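**June report - shuttle dispatch and routing, Pletus depot**
To: Darcy McAlister
From: Sheldon Melnyk

The new dispatch software now covers both airport loops and the hotel run. Drivers logged 1264 trips in June, 674 of them planned fully by the route planner. The rest were still set by hand, mostly late changes and group bookings.

- Trackers: 70 vans fitted. The Faulkner vans are waiting on brackets.
- Training: Manolis Psarras has finished the day shift. Night shift starts Tuesday at 9 p.m.
- Fuel cards: not linked yet. Droramach sent a fix, but it dropped the odometer readings, so we went back to the old file.

Two stops on the Plurton loop still show on the wrong side of the road. Amado Lumbao is correcting them by hand - slow work, but drivers were missing pickups.

We have $200 left in the parts line and need no more this quarter. I do need a decision on the second dispatcher seat before the July schedule goes out.
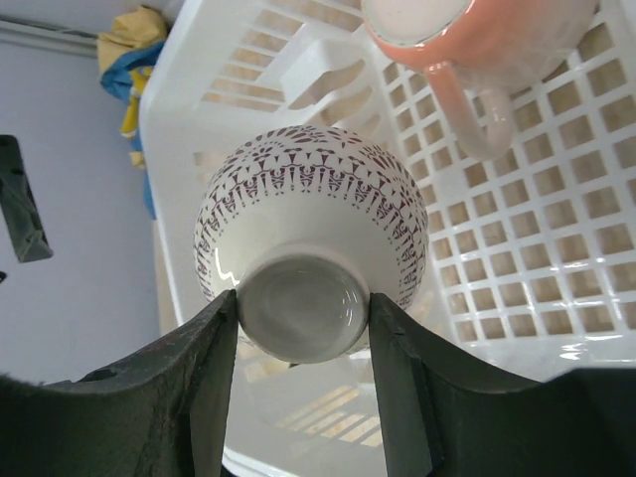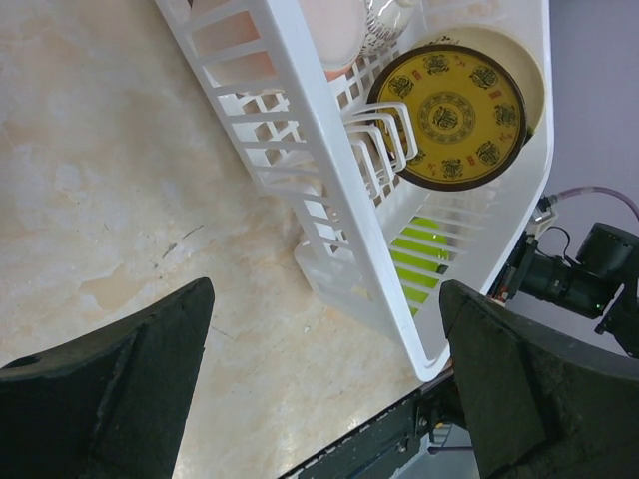
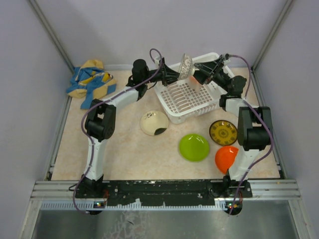
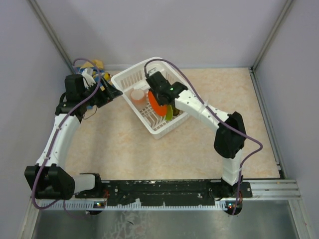
*White dish rack on the marbled top (last three); patterned bowl in the grippers (first).*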